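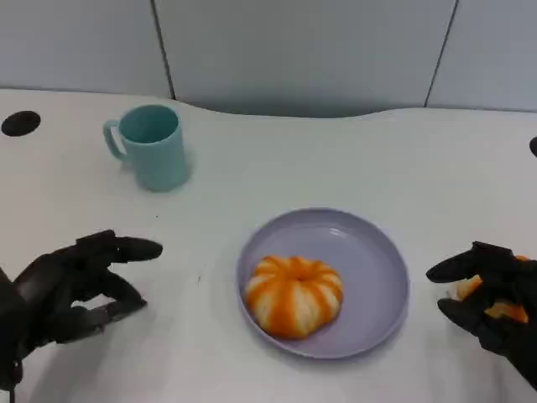
Laine Kļaviņa has one rule for her bench at the Zirnby workshop. "Don't eat the test fruit." She says it before hello.

She's been at the two-arm build since May. Evenings mostly. Mandarins came in because they're soft, cheap, and every one is diffrent. "A block doesn't mind if you squeeze. A mandarin minds."

First version was all code and no patience, her words. Closing force set way too high. Juice in a knuckle joint, one lost weekend of cleaning.

What changed? "I slowed everything down. And I quit trusting the top view."

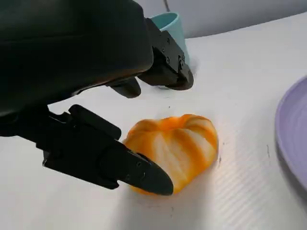 The view from the wrist is what she checks first now, when a grasp goes wrong. "From up high it all looks lined up. Then you go in close and you're 4 mm off."

Edgars Avotiņš, next bench over, wrote the logging script. Run 1322 is taped to the wall, printed out, no explanation given. "Edgars knows why," is all she'd say.

Cost so far? She won't add it up. Under 2000, she thinks, not counting teh fruit.

Next is the pith. Edgars wants to go to eggs. "No," says Kļaviņa. "Not on my bench."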